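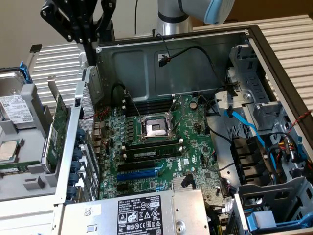

Redeck: notes on taking old desktops apart and putting them back

Redeck is the parts-and-procedures collection for the desktop refurbishing bench at Jaltgate. It holds 2,708 short entries, one per job, covering memory, processors, expansion cards, drives, coin cells and the cables that get in the way of all of the above. Last revised 7th October.

What's in it

Mostly office towers, and mostly the kind that spent their working lives under a desk collecting fluff. The one at the top is typical: a Dell board, green, socket with no processor in it, one memory module seated and a row of black slots above the socket with nothing to do. Lay the tower on its side before you start. People do try it standing up, and then they spend the afternoon looking for a screw.

Each entry has:

job — what is being fitted or removed
board — maker, if it's printed somewhere legible
start_state — what was already in the machine
cables — anything that had to be moved to reach the part
notes — free text, occasionally printable

How the jobs are named

Names go part, action, place: memory_seat_lower, cell_remove, card_seat_blue. Slot colour is the colour of the plastic and nothing more. Earlier versions tried to use it to mean speed, or age, or favourite. Version 2 gave that up.

"Lower" and "upper" are as you see them with the tower lying down. If you've turned the case around to get better light, turn it back before you write anything.

Before you open a case

Unplug it. Hold the power button in for a bit. Put the side panel somewhere you won't kneel on it. Lift the socket lever only if you're working on the processor, and keep your fingers, sleeves and coffee out of the socket while it's open.

Memory goes in with an even push at both ends until the latches close. If it won't go, check the notch before you push harder. The Sibiya batch has 40 entries marked "wrong way round", which we've kept as a service to the reader.

Known problems

The Zona entries use "chipset" and "processor" as if they were the same thing. We've fixed most of them.

20 entries from May have no start_state. Treat them as gossip.

Cable notes vary a lot in quality. "Moved the black one" is common and, given how many are black, not much help — better descriptions are welcome.

Contributing

One job per entry, Australian spelling, and please check your labelling before you send it in. Photos are optional. Corrections go in the notes field with the old wording left in place.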